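The Grippers Were the Cheap Part

I went into this thinking I'd be writing about robots. Four visits and one very long spreadsheet later, I can tell you it's mostly a story about furniture, rubber pads and who pays for the floor.

Holroyd is a mid-sized outfit that wants robots to tidy up homes. Last February its managers gave Impi Rautiainen a building, a deadline and a budget that she describes as "a number somebody liked the sound of." Her job was to fill the place with whatever people need to teach a machine to pick things up and put them back. I asked if I could follow the money, and to my surprise she said yes!

The first big argument was arms versus hand-helds. A robot arm is a lovely thing, but you buy the arm, then the stand, then the controller, then the service contract, and then you find out the stand needs a bolt pattern your floor doesn't have. A hand-held gripper is a jaw on a handle. A person picks it up and does the chore, and the recording of that chore is what the robot learns from later. Impi's plan had been to spend nearly everything on arms. Tapio Peltonen, who has bought lab equipment for longer than I've been able to drive, talked her down over two lunches and a napkin (I've seen the napkin, it's in her desk).

"Buy a few arms so you can check your work," he told me. "Buy hand-helds so you have work to check."

So they got quotes. Prineo came in at $415 per hand-held unit, with jaws and one set of pads included. Arnholm wanted $1,663 for theirs, with a nicer case, a two-year warranty and a sales rep who called me by mistake and was very pleasant about it. Impi ordered a couple of each and handed them out without saying which was which. People liked both. The Arnholm felt better in the hand after an hour or so, but the Prineo was easier to open up and fix, and at a quarter of the price that pretty much settled it.

What neither quote made much of was the pads. The rubber takes all the abuse, and a replacement set is $225 - more than half the price of a whole new unit! Gonzalo Lorente keeps the parts drawer, and he now orders pads before he orders anything else. He looks them over at the start of every shift, mostly the lip and the grid on the inside face, and anything he doesn't like goes in a coffee can. Small wooden pieces are his least favorite job for a gripper, he says, and they come up all the time.
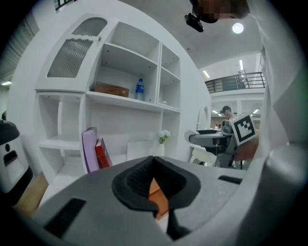

A wooden piece held in the rubber pads of a hand-held gripper, with the home-style shelving behind.

Then there's the furniture, which had no line in the first budget at all. Not one dollar. Sveva Ferri came over from set design to sort that out, and she's the reason the place has ribbed glass and curvy white shelves where I'd expected gray steel racks. She wanted cubbies at different heights, a few books, a vase of flowers, a mirror on the wall side of things. Her case to the finance people was simple enough: if every shelf is a plain box at waist height, you've paid for a robot that can tidy plain boxes at waist height. They gave her the money, a little grumpily, and took it out of the arms.

She shops secondhand when she can, and she has opinions about delivery fees that I can't print.

I also sat down with Behrouz Bakhtiari, who ran a similar setup at Juddale and has made most of the mistakes already. His advice for anyone planning one of these was to budget for people's time first. Training a new operator takes 60 minutes with someone patient standing next to them, and that patient person is on the payroll too. He'd also put money aside for lighting, for storage, and for the day you decide the whole room should be turned around. Juddale did that twice. He still sounds tired about it.

Would he buy arms at all, starting over? Yes, but one at a time, and only after the first one had been used every day for a month. He told me about a second arm that sat in its crate so long that people started leaving their coats on it.

Impi's current spreadsheet has a new tab called "boring stuff," and it's longer than the other tabs put together. Pads, cables, chargers, printed markers, shelf brackets, more pads. She's asking for a bigger share for it next year and a smaller one for new machines, and she expects a fight. Tapio has offered to buy lunch again. I asked her to save me the napkin.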